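Roller blinds and open windows in the Cendcombe washrooms
Student project report, Bredora College, Building Use module

Our brief was to find out whether the advice on the Cimirel leaflet stands up in a real room. The leaflet says a roller blind with a beaded cord gives "full control of light and air". I doubted this from the start, and after 13 visits to Cendcombe House I still do.

The washroom has a tilting sash above a fixed pane, a roller blind over the top and a beaded cord to work it. When the blind is lowered far enough to be of use for privacy, it hangs over the same part of the window that lets the air in. The leaflet does not mention this.
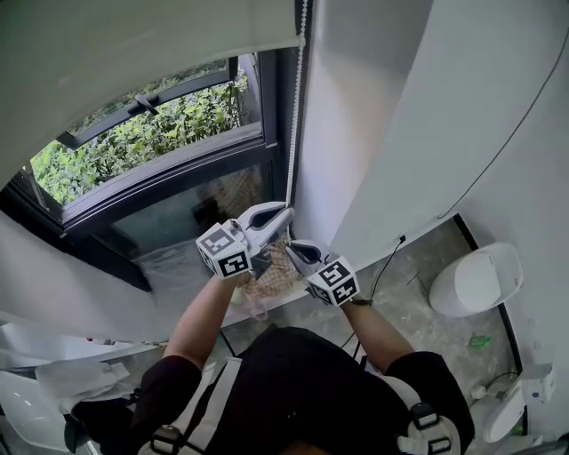 Does a half-lowered blind still let enough air through?
It depends on the gap left below the fabric, and we could not find a setting that suited both privacy and air on a still day.

We kept a diary of 327 entries, each noting the position of the blind and whether the air felt stuffy. I would not put much weight on the second part. "Stuffy" meant different things to the two of us filling in the sheet, and we only agreed on a wording in January, when a good part of the diary was already done.

The blind position is firmer ground. Most entries have it either fully up or fully down. Halfway settings were rare, which suggests that people do not use the fine control the leaflet is so proud of. It may also mean that they find the cord fiddly. Pulling it at a slant made the fabric creep to one side on several visits – a fault we noted but did not measure.

Things kept near the window are a separate matter. A basket under the pane or a bag on the ledge is in the way of anyone reaching for the cord. The Antal guide tells households to keep the area clear, but in a small washroom I cannot see where else they are meant to put things. 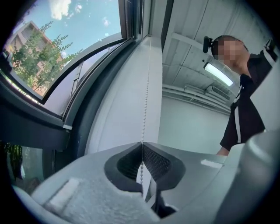

Report by: second-year project group 2, Bredora College
Submitted: 2025-09-18

What we would change

The diary should have recorded the weather. Wind clearly matters with a sash that tilts, and we have no figures for it. We also treated every hour of the day alike, although the need for privacy is greater after dark with the light on.

The claim of "full control" is not supported by our entries. A weaker claim, that the blind cuts glare when it is down, is probably fair, but we did not test that either. Frosted film on the glass might do the privacy job without covering the opening, and the next group could try it on one window before anyone buys more blinds.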